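Community Help > Clubs and Classes > Robots and Making

Planning a robot arm demonstration for an open day, partly on a screen. What should I watch out for?

Posted by marrowfat_jo

Hello all, and apologies in advance for the length of this. Our local history and crafts society has a joint open day with the making club next door, and I seem to have been put in charge of the robot corner. The club has a small arm of its own which can be brought in on a trolley, and they have also offered a simulated one that runs on a laptop and can be put up on the big screen in the hall. I went along to a similar day at Randen in June and enjoyed it enormously, but I came away with only the haziest idea of how they had organised it, as I was too busy nattering.

We expect a mixed crowd, grandparents and small children and everything in between, and the hall holds more people than can sensibly stand round one table. Is it worth having both the real arm and the simulated one, or will people feel short-changed by something on a screen? And how long should each turn last? Any advice very gratefully received, particularly from anyone who has had to do it with toddlers underfoot.

Kerttu Ojala
Replied 2020-10-05

What a lovely thing to be asked to do, and I do hope you enjoy it. I've helped at a good few of these now, first at the Hindus hall and then for two years at Khoo, and I'd say yes, have both, but put the screen first and the real arm second. Visitors who have already watched an arm move on the screen come to the table knowing what they are looking at, and they ask much better questions (the children especially, who will want to know what happens if it misses).

Keep each showing to five minutes. We tried longer ones at Hindus and people at the back began drifting off to the cake. Five minutes is enough for one pick, one put down and a couple of questions, and then you can say thank you and wave the next lot in. If you have a queue, somebody friendly should walk along it chatting. It sounds a small thing but it makes all the difference to the mood of the room.

For the real arm, mark a line on the floor with bright tape, well beyond the furthest point the arm can stretch to, and measure that with the arm fully out before the doors open. Have one person whose only task is to stand by the stop button. They mustn't be the one doing the talking! I have been both at once and it is no fun at all, you lose your thread every time a child steps forward.

For the screen, choose a room with ordinary things in it if the software gives you the choice. The plain grey grid that most of them start with leaves people cold. At Khoo we used a furnished one, and I was surprised how much longer everybody looked. They'd spot the plants and the office chairs and the door standing slightly open, and then get quite invested in whether the little statue on the table was going to be knocked over. My order of doing things on the screen was as follows, and you are welcome to pinch it.

1. Start with the arm still, and let people have a good look round the room. Ask them to find the gripper and say which way it is pointing. With ours it was straight down, with its two fingers slightly open, out past the near corner of the table, and there was always a child who got it before the adults did.
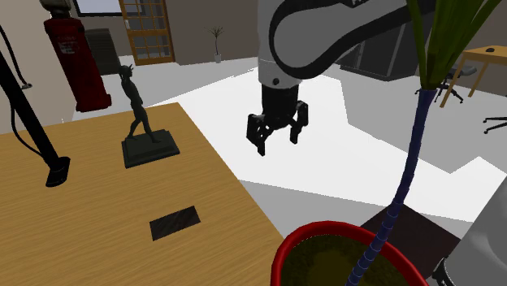
2. Ask what they would pick up first, and how. The statue has a square base and a thin figure on top, so there is a proper argument to be had over where to take hold of it. The flat black thing nearer the front of the table is good for this too, as the children will tell you it's easy and then try to show you with finger and thumb.

3. Only now set it moving, slowly, and tell them beforehand that it may go wrong. Resetting takes a moment, and that is your chance to explain that you can do it 1000 times over on the computer without breaking anybody's ornaments.

Do have the laptop plugged in, and turn off its sleep setting. Best of luck, and let us know how you get on.

tobermory_23

Screen is fine. Make the text big.

Penhallow

I agree with nearly all of what Kerttu says, though I'd put the real arm where people can hear it from the door. Ours was a Clatent and the noise brought them in better than any poster. With toddlers I wouldn't rely on tape alone. We had a row of low benches in front of ours, with the little ones sitting on them and a grown-up behind, and it worked very nicely. Give the person on the stop button a chair and a cup of tea as well, and swap them over every half hour.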